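The Last Ten Minutes of a Match Day

For most members of the Cunari Sports Association, a fixture ends at the final whistle. For those responsible for the kit, a further stage follows, in which every shirt and pair of shorts must be washed, sorted, folded and returned to the store before the next squad requires it.

The Association holds almost 700 items of playing kit, shared between its junior and senior sections. Until October, garments were returned in mixed bags and sorted on the morning of a match. Shorts were frequently issued in the wrong size, and some shirts were not seen again until the end of the season.

Hollis Wojcik, who was appointed kit secretary that month, introduced a simple rule: one garment at a time, on a clear, flat surface. "People try to fold on their knees or on top of the dryer," she says. "A shirt needs a table."

Shirts are folded with the sleeves turned in and the trim kept straight. Shorts are smoothed from the waistband downwards, folded once lengthways and once across. Elastic waistbands are the usual cause of difficulty, as they draw the cloth into gathers and must be held flat while the legs are aligned.

Red kit with white trim, one garment folded and another still bunched up on a grey surface.
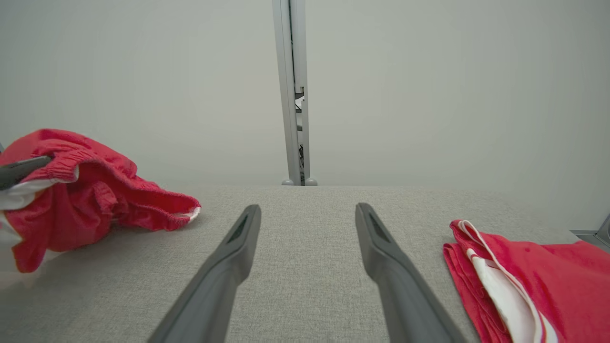
Storage and issue

Folded kit is placed on the shelves of the Ostrowski Room by size, with waistbands facing outwards. Each shelf holds 60 garments. Squads are asked to return kit unfolded but turned the right way out.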